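Contents Previous Next Glossary

Chapter 8
Soil and Water

Reading time: 3 minutes

A farmer in the Weltau valley digs a hole to the depth of a spade and finds dark, crumbly soil. On the next farm the same spade brings up gray clay that sticks to the blade. Both fields get the same rain, yet one drains by evening and the other holds puddles into the next morning.

The difference lies mainly in the size of the particles. Sand grains are large and leave wide spaces between them. Clay particles are tiny and pack closely, so water moves through them slowly. Silt falls between the two – most farm soils are a mix of all three.

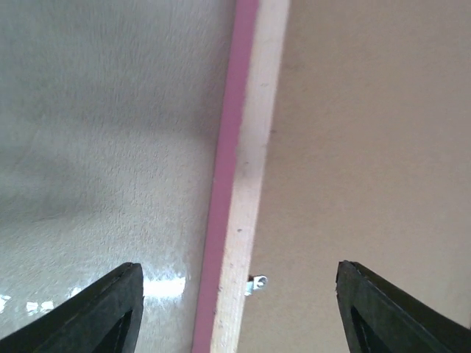
Water that enters the soil does one of three things. It drains down to the water table, it is taken up by roots, or it stays in the small pores until it evaporates. In section 8.1 you will learn how to measure each share using the field records kept at Grora by Sachiko Nishimura, who tested plots there over 18 growing seasons.

Before you read on, review the terms "pore space" and "water table" from chapter 3. You will need both for the first set of problems.

Contact | Copyright Wiegand School Books | Back to top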